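Packing Notes, January 7, 2024

Mixed snack boxes: sorting by wrapper before filling

The June issue covered carton sizes and left out the contents. Several readers wrote in about boxes that arrived with split packets and a layer of crumbs at the bottom, and the sorting method below is the one we have settled on for gift boxes of single-serve snacks. It applies to boxes sent by parcel post and to boxes carried by hand, with one difference in the fill, given near the end.

The work needs a table long enough to hold the box and the full contents side by side. A cloth is useful on hard tops because small glossy packets slide. Put the open box at the far end and spread the snacks in front of it in one group, with as little overlap as the table allows. Anything buried gets forgotten until the box is closed.

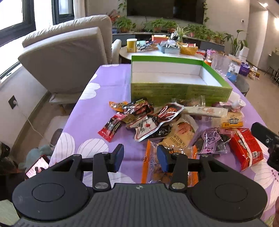 Contents out on the cloth, green-rimmed box open and empty behind them.

Sort by wrapper first and by contents second. Vacuum pouches are the most stable items in a mixed box. They have no air to compress, they tolerate weight, and they go in flat. Their weak point is the corner, which is stiff enough to puncture a thinner wrapper next to it. Turn the corners toward the box wall, or fold a strip of paper over them.

Pillow packs, the ordinary sealed packets with a serrated edge at each end, hold some air and should not carry a load. The serrated edges catch on each other if the packets are laid end to end. Lay them on a slight diagonal, overlapping like shingles, and the ends stay clear. In our trials with the Litmont 20 carton, one layer laid this way took 7 more small packets than straight rows did.

Twist wraps and very small packets are filler. Keep them back until the larger pieces are in.
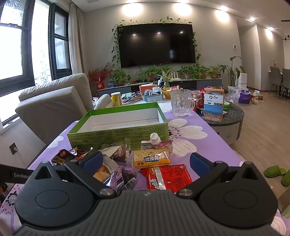 Pastry packets need separate handling. Sachima (沙琪玛) is made of fried dough strands bound with syrup, and a square of it breaks along the strands when pressed from above. The wrapper gives no protection. A yellow packet of the egg yolk kind, 蛋黄 on the label, belongs in the top layer with the printed face up, and a pack of dried meat in a clear-window wrapper can go underneath it, window side down so that the film is not scratched by the next item. Leave a finger's width between pastry packets if there are two or more. Strong-smelling items can share the box as long as every seal is intact; press each one lightly and listen for air.

Order of fill: vacuum pouches on the base, dried meat and other dense packets second, pillow packs third, pastry last. Small packets go into the gaps at each stage and never on top of the pastry. Close the lid without force. If it lifts at one corner, remove a packet from that corner and try again - pressing it down moves the load onto the top layer.

For parcel post, add a sheet of Vokard tissue, crumpled, between the top layer and the lid. For hand delivery a flat sheet is enough. Tape the lid on two opposite sides only, which holds it shut and lets the recipient open it without a knife.

Tissue and cartons: the Rønning counter stocks both, and the Litmont 20 is listed there under item 611. The Cedano carton is 4 mm shallower inside and does not suit a box with pastry in the top layer.

Readers have also asked about chocolate in warm weather. We do not have a reliable method yet and are leaving it out of mixed boxes between June and the end of summer. Measurements from anyone who has tested liners are welcome at the usual address.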